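Skaker SK-3 Hand-Held Gripper, Reconditioned

Used equipment / End effectors and hand tools
Stock number 788
Listing revised October 2018

Price: on request
Condition: reconditioned in our shop, tested on the bench
Warranty: 18 months on the drive, none on the fingers

We sell these and we repair them, and we have mixed feelings about them. The maker's brochure calls the SK-3 "maintenance free." We have had 13 of them across the bench and every one needed maintenance. It's a decent tool if you plan for that. If you were hoping to take it out of the case and forget about it, look at something else.

What you get
Gripper body with handle
One set of thin curved fingers, fitted
One spare set of fingers, in the bag
Bruvis charger and lead
Hex key for the finger screws
Printed setup sheet (ours, the original is not much use)

What we do to each one
The body comes apart and gets cleaned. The drive belt is replaced whether it looks worn or not, as we don't trust anyone's eye on belts, ours included. Finger screws are thrown out and new ones go in. The trigger spring is checked and swapped if it feels lazy. We do not repaint the housing, so expect scuffs.

Setting it up
Charge it fully before you touch the zero setting. The manual says you can zero at any charge level. We tried that and the closing point wandered, so don't.
Fit both fingers loosely, close the jaws by hand until the tips meet, then tighten. Go a little at a time, side to side. If you crank one finger down first the tips will cross and you will be starting over.
Hold the trigger for three seconds to store the zero. The light should go steady. If it keeps blinking, the tips are not touching, whatever they look like.

Looking after it
Wipe the fingers after every use. Solvent clouds them and we suspect it makes them brittle, though Skaker says it doesn't. Soap and water is fine.
Blow out the recess at the base of the fingers once a week. Grit in there is the usual cause of a sticky trigger, and people send us the whole tool for it and pay shipping both ways.
Check finger play every 18 working hours. The brochure says 788. We have no idea where that number came from.

Checking reach
Reach is the figure we get asked about most, and the one on the spec sheet is measured on an open bench, which tells you very little about working inside a cabinet. The body is bulky next to the fingers, and it usually runs out of room before they do. Try it in the tightest place you expect to use it. A refrigerator makes a fair check: put an orange or something else round on the floor of the compartment, up against the lower back wall under the fan cover, and bring a finger up beside it with the door open. Watch the housing and the jaws on the way in, and try it from low down as well as straight on. If you have to twist your wrist to get there, the tool is wrong for the job and no adjustment will fix it.

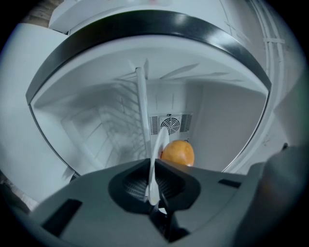

Spares and swaps
Fingers are sold in pairs only. Poulain makes a copy that costs less and fits after some filing — we stock it, but we would not use it for anything you'd mind dropping. Cetari belts fit without changes and have lasted as long as the originals in our hands.

Returns
Unused tools can come back within 13 days. Stripped finger screws are not a fault, and we can tell.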